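Robot Arms in Practice, Handout 6: Choosing a teaching kit

Last time we finished with grippers in general. Today we look at one kit from end to end, and I'm rather excited about it, as it's the first one we've reviewed that does a proper assembly job at a price a department can swallow.

The kit is the Dunine bench package from Boateng. You get the arm controller software, a gripper, a force sensor for the wrist and a set of worked tasks. You supply the table and the arm. The price we were quoted was nearly 3000 pounds for a teaching licence, and the extra task pack adds 400.

Why bricks?

Building bricks are cheap, they're all made to the same size, and they are surprisingly fussy! A brick that is slightly turned sits on top of the studs and won't go down, however hard you push. So the robot has to find the spot, feel the contact, shift a tiny bit and press. That's the same set of steps as fitting a plug into a socket or a cap on to a bottle – just with parts you can afford to lose under a bench.

Things I like

The force readings are plotted live and you can save them as a plain table. Open one in a spreadsheet and look for the bump just before the brick seats. The tasks are written as short blocks, and you can change one without breaking the next. The manual has clear drawings and (hurray) an index.

Things I like less

Setting the position of the baseplate takes 3 touch points, and if you nudge the plate you start again. The Sunero add-on does this with a camera and I'd love to see the two joined up. The stop message is also very vague: "motion fault" covers far too much.

Before the practical

Read chapter 2 of the manual. Bring your notes on reference frames from the second lecture. Work out, on paper, how far the gripper must travel sideways before it touches the next stud if the plate is turned by one degree. Have a guess first, then do the sum.

Brick placing with the arm and the grey baseplate: 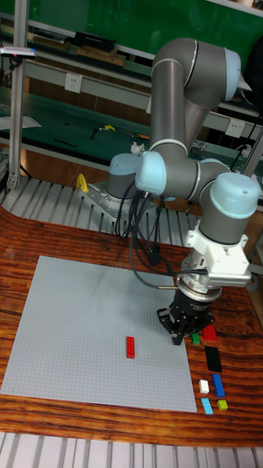
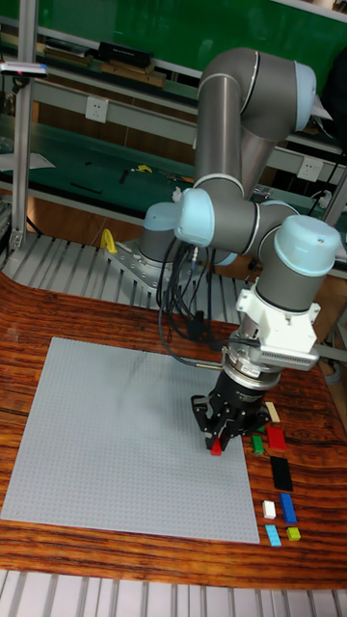
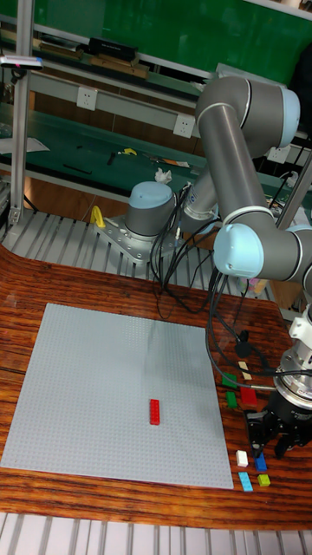 Gisten College – Department of Engineering – Automation Teaching Group

The red brick is the one to follow. In the second picture the gripper is holding one just above the right edge of the plate, and in the first and third there is one on the studs, a little below the middle. Compare the loose bricks on the wood as well and think about how you would list their positions for the program: one fixed pick-up point for each, or a search? Both can be made to work with this kit, and I'd like to hear arguments for each.

Questions about the handout go to Güven Ekinci, room and office hours on the course page.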